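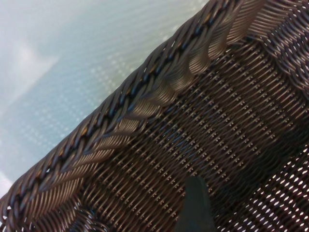 Week two with the Orkanetti wrist camera kit, and I'm kind of smitten! I paid $730 and figured I'd get mush up close. But look at that braided rim, you can follow the little dark plait right along the top (my old one would've given me a brown blob).

Gripes: the Tukum mount costs extra, and the manual is a mess.

Oh, and somebody asked, yes, the smaller kit is $517. Same camera, shorter cable. I'd still get the big one!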